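Section 6. Recording demonstrations with the hand-held gripper
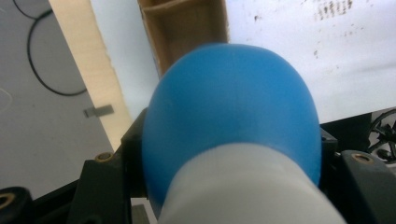
Fig. 6-1. Blue squeeze bulb held in the gripper, view from the gripper camera.

By now you've done the calibration in section 5 and the status light is solid green. If it's still blinking, go back, because nothing you record with a blinking light will load into Vasasum later. I lost a whole morning to that in April and I'd like you to keep yours.

You'll be recording short clips of yourself picking up an object, doing one thing with it, and putting it down. The learning software works from those clips, so how you move matters a lot more than how fast you go. The squeeze bulb is my favorite starter object (soft, cheap, hard to break), but any item from the Potville parts list will do.

6.1 Before you start

1. Charge the grip handle to 100 percent. A half-full battery works too, but the camera gets flaky near the end and you won't notice until playback.

2. Wipe the lens with the dry cloth. Dry! No glass cleaner, it leaves a haze on this coating.

3. Squeeze and release the trigger 6 times with nothing between the fingers. You want the same smooth travel every time. If one finger lags, tighten the linkage screw a quarter turn and try again.

4. Check that the brass inserts in the fingers are flush. They're there for the swap-on fingertips, and if one has backed out it can scratch whatever you grab.

5. Open a new session in Vasasum and type in the object name. Stick to the names in the Orton list, lowercase, with no spaces. I know "blue bulb thing" is tempting.

NOTE: You don't need to tidy the whole room. Ximena Trujillo, who wrote the first version of this guide, used to clear everything down to bare floor, and the models she trained got confused the moment somebody left a box out. A bit of ordinary clutter in the background is good. Just keep it out of the path of your hand.

6.2 Recording a clip

1. Hold the gripper at waist height, pointed at the object, and press the record button once. Wait for the beep.

2. Count to 2 in your head before moving. The software trims the start of every clip, and if you're already reaching it will trim your reach.

3. Move in at an easy walking-pace kind of speed. Keep the object inside the camera view the whole way (it'll end up filling the middle, and that's what you want).

4. Close the fingers until they touch both sides, then a hair more. With a soft object, let the rubber give a little and stop there.

5. Do the action. For the bulb that's lift, hold still, then set it back down.

6. Open the fingers all the way and back off slowly.

7. Press record again. Two beeps means the clip was saved, and one long beep means it wasn't, so do it over.

CAUTION: Keep your free hand away from the fingers while the trigger is pulled. They don't look like much but they pinch, and the stepped edges are where it hurts.

CAUTION: Don't clamp down hard on thin rubber or foam. Besides wrecking the object, a crushed grasp teaches the robot to crush things.

6.3 Mixing it up

Please don't record the same grab over and over! Turn the object a little between clips, come in from the other side, shift your feet. I move to a new spot after every 7 clips and that's been plenty of variety for the Orozco arm.

Fumbles are a judgment call. If you slip, recover and finish the job, keep the clip and tag it "recovered". If the thing rolls off across the floor, delete it and start over.

When you're done, leave the gripper switched on until the upload bar is full. Then it can go back on the charger.

Related sections
Calibrating the gripper camera
Changing fingertips
Object names: the Orton list
Reviewing and tagging clips in Vasasum
Upload errors and what they mean
Loading a trained model on the Orozco arm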